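Ekmont Robotics Club: Member Handbook
Section 3: Setting up the sink-wiping task

Read this section before you book a slot. It covers the bathroom bay only. The kitchen bay has its own sheet, kept by Sowmya Iyer. You need two people for every session, one at the laptop and one at the stop button. Both must have signed the safety form in Section 1.

3.1 Before you power on

1. Check the booking list. If the previous team left a fault note, sort it out or choose another task.
2. Take phones, bags and drinks out of the bay.
3. Look at the red tape on the floor. If it has lifted or moved, tell Balakrishnan Alva and wait. Do not lay new tape yourself.
4. Follow the cables by eye from the robot to the floor. They should hang slack and should not be wrapped round a leg.
5. Close the bathroom door.

Caution: never step over the cables while the motors are on. Go round.

3.2 Placing the robot and the cloth

6. Bring the robot up to the vanity on the hoist, with its front towards the basin. Lower it until both feet are flat, then let it find its balance.
7. Fold nothing. Drop the cloth on the back left of the sink rim and leave it as it falls. The task is scored on a crumpled cloth.
8. Leave the tap off. We run this task dry.
9. Load the file named Stolura from the shared folder. The older file, Dodurora, has the wrong sink height in it and is kept for the project report only.
10. Run the reach check at low speed with the stop button in hand. Compare the arms and the cloth with the pictures. 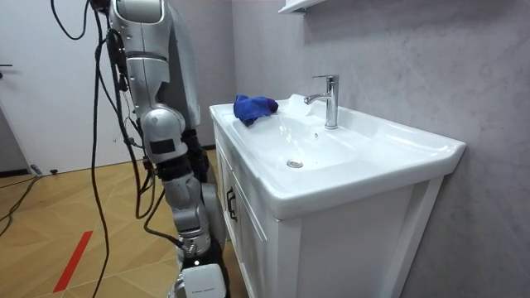
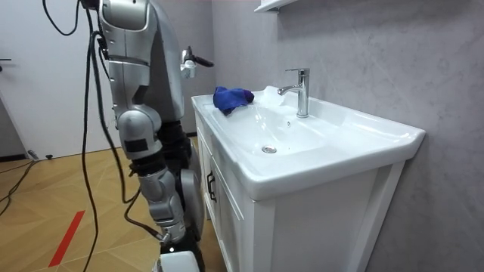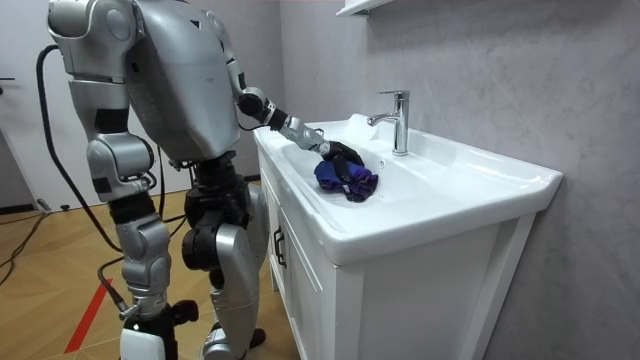 Cloth on the rim in the first two, cloth in the basin in the third.

3.3 Recording a run

11. Start the log, then start the task. If you do it the other way round the first moves are lost and the run will not be accepted.
12. Call out "running" so that the whole room can hear.
13. Stay behind the tape until the motors are off, even if the cloth falls on the floor. A dropped cloth is a failed run. Log it and start again.
14. Each run is limited to 200 seconds. The program stops by itself at the limit and holds its last position.
15. After 9 runs, let the arms rest for 21 minutes. Write the time on the board.

Note: teams entering the January competition need 21 accepted runs. Failed runs do not count towards this but must stay in the log. Yeison Mosquera checks the logs and will ask about gaps.

3.4 If something goes wrong

Arm stops above the basin: press stop, support the forearm from below, then cut the power. The arm will drop if it is not held.

Hand closes but misses the cloth: check which file is loaded (step 9). If it is the right one, repeat the reach check.

Robot leans on the sink: press stop at once. Take the weight on the hoist before anyone touches the legs. Report it to Manikandan Pillai the same day, including when there is no mark on the ceramic.

3.5 Shutting down

16. Put the hoist straps on and take up the weight.
17. Cut the motor power, then the main power.
18. Hang the cloth on the rail outside the bay.
19. Copy the log to the shared folder under your team name and sign the list.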